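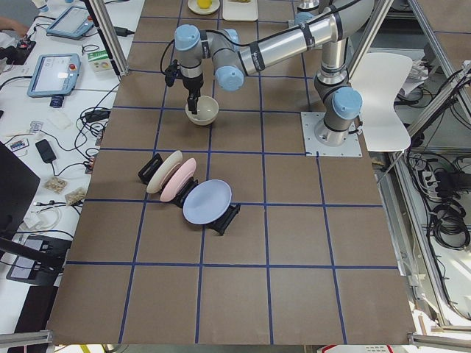
A white bowl and three plates in their stands.

I eat my lunch from a plate that has a crack in the glaze, and I have done it for 17 years. It came from my aunt, who gave me one of each thing when I moved to this country: one plate, one bowl, one cup. The rest, she said, I would have to find for myself.

My neighbour Wenche Engström bought a new dinner set last November. It has 32 pieces and they all match. She keeps it in the high cupboard and waits for guests who deserve it. On ordinary evenings she eats from the plastic lid of a box, standing up. I like her very much, but I think she has this the wrong way round.

A good plate is made for food. If we save it for visitors, we are telling ourselves every day that we are less important than people who come twice a year — and who look mostly at the potatoes. Wenche answers that things break. Of course they do. I have broken four bowls and I remember the soup better than the bowls.
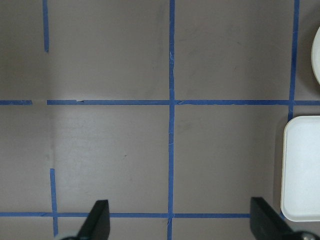 What a table asks of us

My mother laid the table even for one person. When I lived alone I thought this was a waste of time. Now I put down the plate, the fork and a glass of water, and I sit. It takes me less than a minute, and the meal becomes a meal. I do not read the telephone. On some days I have only bread with cheese, but I have it sitting down.

I do not say that everybody must buy beautiful things. My whole kitchen did not cost much. I say only that the best plate in the house should be the one in the sink.
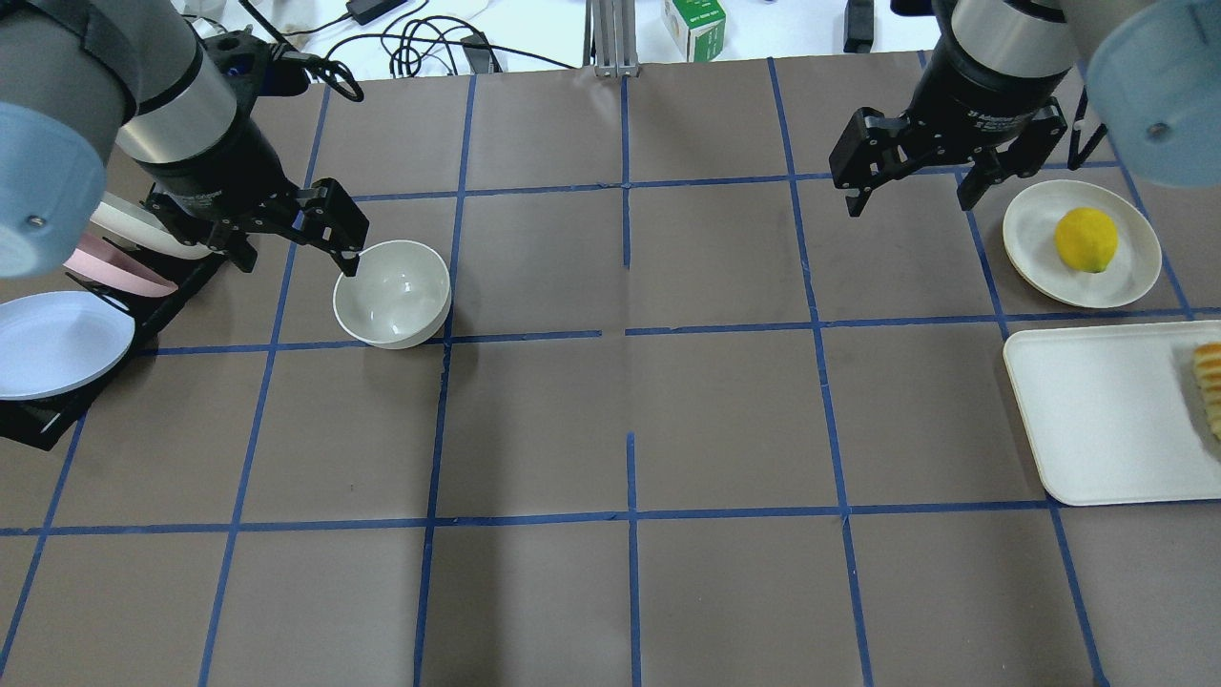
A lemon on a round plate, and a pastry on a white tray.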